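Sulthorpe winter clothing drive reopens with new sorting room

Fleeces and sweatshirts top the list of items wanted

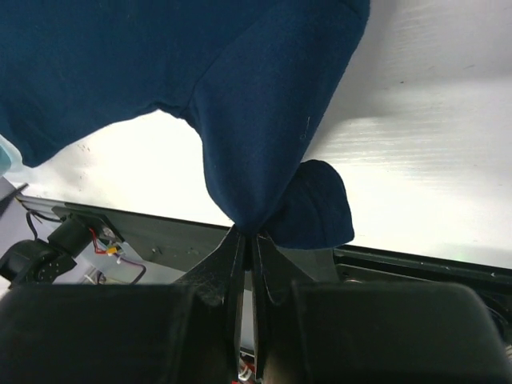

What condition do donated clothes need to be in?
Clean, dry and free of holes, with working zips and all buttons attached. A bit of lint or light pilling is fine. Stained or torn items should go to textile recycling at the transfer station.

The Sulthorpe clothing drive has reopened for the season and is taking warm tops, trousers and blankets at its new sorting room behind the library. Drop-off is from 9 a.m. to 4 p.m., using the side door off the car park.

Last year's drive collected more than 1,000 pieces, of which 247 could not be passed on. Most of those had arrived damp and gone mouldy in tied plastic bags. Organiser Nanami Sekiguchi is asking people to use paper bags or open boxes this time.

"If it came off the line this morning and still feels cool at the cuffs, leave it another day," she said.

Dark colours are checked a second time under the window, where marks on navy and black fabric are easier to find. Clothes are then folded, sorted by size and put on the shelves. Adult large and extra large are the sizes most often asked for, and children's sizes 6 and up are also short.

The old room on Prornard Street had space for 20 boxes and no heating. Masaru Fukuda, who fitted out the new one, said the shelving was second-hand and came from the former Sugawara drapery when it closed in January. He is still looking for a long folding table and a clothes steamer in good order.

Shoes, pillows and electric blankets are not being accepted. Residents of Taltuvum can leave bags at the community hall there, and these will be brought across once a fortnight.

Anyone needing clothing can come in during drop-off hours. No referral or proof of address is required.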